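4.2 Who directed what: the Sekisa two-reelers

Credits first, since everything else hangs on them. Sekisa put a director's name on the main title only when the director was already known as an actor. Otherwise blank, or just the studio mark. So the usual filmographies — all of them built from main titles — lean heavily towards people who had been in front of the camera. Kolev is the obvious case. She gets credit for far more than she can have shot.

We worked from the payroll ledgers instead. 590 entries legible, out of 900 or so lines in Gallegos's old transcription, which we did not reuse (her abbreviations for "director" and "dialogue" are the same, a problem once sound comes in). Each entry gives a name, a picture number, a weekly rate. No titles. Titles had to be matched through the lab orders, and those are missing for the whole of the Kirnia unit.

Three things come out of this.

Kolev. Credited as director on every comedy of the second season. Paid as director on fewer than half. On the rest she draws an actor's rate and Živković draws the director's, though his name is nowhere on screen. Vukadinović noticed the same mismatch in the trade notices but put it down to sloppy reporting. We don't think so. The pattern is too regular and it stops the week Živković leaves for Fekete.

Writing credits. Worse. Gags were bought by the piece, 300 crowns for a full routine, and the seller's name went in a seperate book now lost. Anything we say about who wrote the Plistgate comedies is guesswork and is marked as such in the appendix.

Acting careers. Most of the later directors start as bit players, as expected. The gap between first part and first directing job is longer than the memoirs claim. Maldonado says she was directing "by August" of her first year. Ledger has her at an extra's rate well past that. Possibly she was directing unpaid tests, possibly she misremembered, the memoir was dictated late in life.

One caution on rates. A raise to 1000 does not always mean a change of job. Sekisa paid the same sum to leads on loan, so a rate on its own was never counted as evidence, only a rate plus a job code. Where the code is smudged we left the entry out. This costs us most of the Thursday supplementary sheets, wich is a pity, as thats where the reshoots are.

Figure 3. Two robot arms mounted on an aluminum rail, grippers facing.

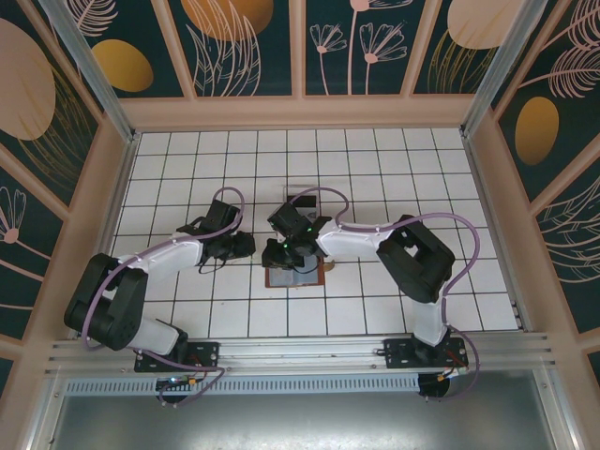
Reshoots matter here because they were often handed to whoever was free, with no change to the main title. For the Kolev comedies we treat them as undecided and go on to the features in 4.3.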